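# グリッパが離さない不具合の記録

2月に入ってから、把持タスクの途中でグリッパが開かなくなる現象が続いた。原因の切り分けに手間取ったので、経過を残しておく。

構成は以下の通り。

- アーム制御:Plilo(自作の制御スクリプト群)
- 把持部:黒いゴム系パッドの指を持つグリッパ
- ログ収集:Skunddale(社内サーバ)

最初に気づいたのは月曜の夕方だった。物を置く動作で開指令を出しているのに、指が閉じたまま次の軌道に移った。エラーは出ていない。Pliloは開指令の送信をもって動作完了とみなすため、アームは物を持ったまま退避位置まで戻ってしまった。

ログを見ると、該当する指令の通し番号は1911。送信側には記録があり、受信側の応答もある。ところが指の位置の値は指令後も変化していない。応答はあくまで「受け取った」という意味で、「開いた」という意味を持っていなかった。仕様書にはそう書いてある。読んだうえで忘れていた。

まず疑ったのは通信の取りこぼしだが、応答がある以上この線は薄い。次に電源。負荷時の電圧を測ったが、落ち込みは見られなかった。残るのは機構側か、グリッパ内部の保護動作である。

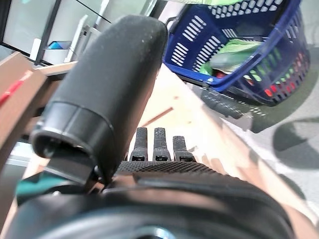

保護動作の条件を調べるため、同じ把持と解放を100回繰り返す試験を組んだ。対象物は柔らかいものと硬いものを混ぜ、把持力の設定だけを段階的に変えた。設定値55では一度も再現しない。135まで上げると、硬いものをつかんだときに限って再現した。柔らかいものでは、同じ135でも正常に開く。

ここから推測できるのは次の流れになる。

1. 硬い対象物に対して高い把持力で閉じ続ける
2. モータ電流が高いまま保持され、内部の保護が働く
3. 保護中の開指令は、受理されるが実行されない
4. 上位はそれを知らずに次の動作へ進む

保護状態のフラグは別のレジスタにあり、Pliloでは読んでいなかった。読むようにしたところ、再現した回ではすべてフラグが立っていた。電流の推移とも時刻が合う。

厄介なのは、保護が解除されたあとの挙動である。保留されていた開指令が、解除の直後に実行されることがある。つまり、アームが別の場所へ移動している最中に指が開く。軽いものなら床に落ちるだけだが、重いものや、下に人の手がある状況では事故になる。今回の試験でも移動中の落下が起きた。以後、試験中は可動範囲に手を入れない運用に切り替え、非常停止を手元に置いた。

対策として入れた変更は以下。

- 把持力の上限を55に制限
- 開指令のあと、指の位置が目標に達するまで次の軌道に進まない
- 保護フラグを周期的に読み、立っていたらアームを停止
- 停止からの復帰は手動のみとし、保留中の指令を破棄してから再開

二番目の変更で、1サイクルの時間は少し延びた。許容範囲とした。四番目の「破棄」は、グリッパ側にそのための命令がなく、現在の指位置を目標として上書きする方法で代用している。これが保護中にも確実に効くかどうかは、まだ十分に確かめていない。

変更後に同じ試験を100回流し、開かない現象も移動中の解放も出なかった。ただし把持力を下げた条件での結果なので、待ち処理と停止処理が単独でどこまで効くかは別に試す必要がある。次は把持力を135に戻し、フラグの監視だけを有効にした状態で、停止までの遅れを測る。

試験スクリプトはSkunddaleの作業用ディレクトリに置いた。ログの書式を途中で変えたため、古い記録を読む場合は変換が必要。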